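4.2 試験販売データの解釈

飲料メーカーが既存ブランドの外に出て低アルコール飲料を試すとき、その成否は初期の販売数量で語られることが多い。本節では、Fultora社が地方都市Akvilleで行った缶入り炭酸酒の試験販売を取り上げ、この慣行がどこまで妥当かを検討する。同社の発表資料は「若年層の新規需要を開拓した」と述べるが、その根拠とされる数値は、われわれの見るかぎり主張を支えるには弱い。

対象店舗は50店、期間中の販売数は3,375ケースであった。一見すると小さくない数字である。しかし、このうち初回納入分がどれだけ含まれるかは公表されておらず、店頭在庫として残った分を需要とみなしている疑いが拭えない。比較対象とされた競合Boutros社の製品は、同じ時期に値引きを行っていなかった。価格差の影響を除かずに嗜好の変化を論じることには無理がある。
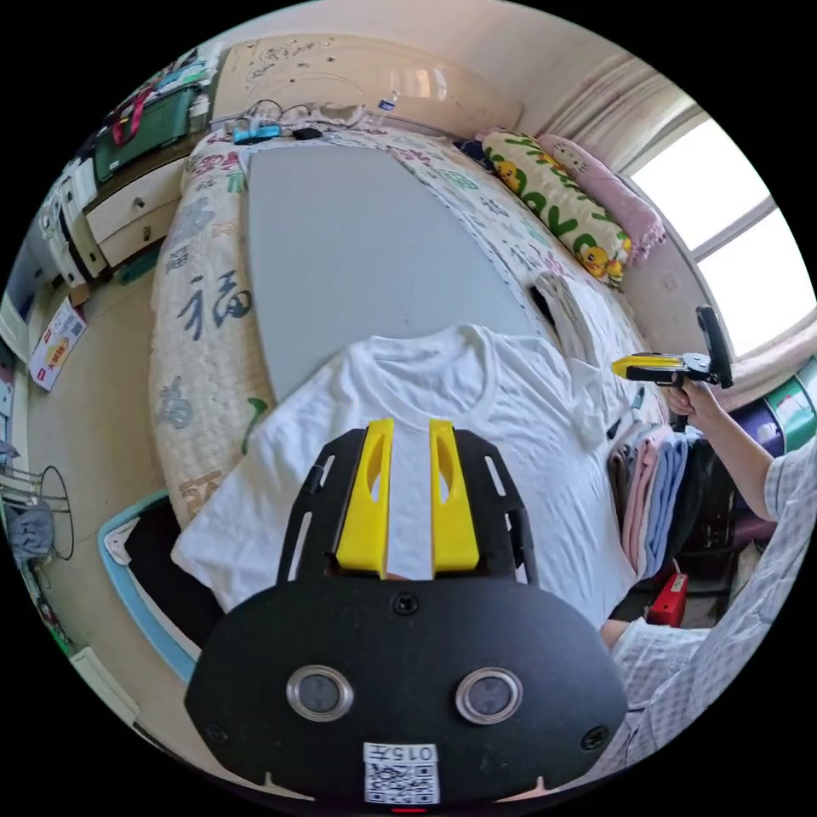
図3

購入者調査にも同様の問題がある。有効回答は167件で、うち再購入の意向を示した者は半数近くにのぼったとされる。ただし質問票は無料試飲の直後に配布されており、好意的な回答に偏りやすい。再購入の意向と実際の再購入との間に開きがあることは、清涼飲料の分野でも繰り返し指摘されてきた。追跡期間が5週間にとどまる点も、季節性の強い炭酸酒では不利に働く。

さらに、既存の清涼飲料から顧客が移っただけなのか、他社の酒類から移ったのかが区別されていない。前者であれば、企業全体の売上への寄与はごく限られる。Gitodov地区の店舗別データを用いた再推定では、新製品の係数は符号こそ正であったが、店舗規模を統制すると有意ではなくなった。標本が小さいため効果がないと断ずることもできないが、全国展開の論拠とするには時期尚早であろう。

関連論文
・缶入りアルコール飲料の価格弾力性の再検討
・試飲調査における回答バイアス
・清涼飲料企業の多角化と株主価値
・地域限定発売は需要を予測するか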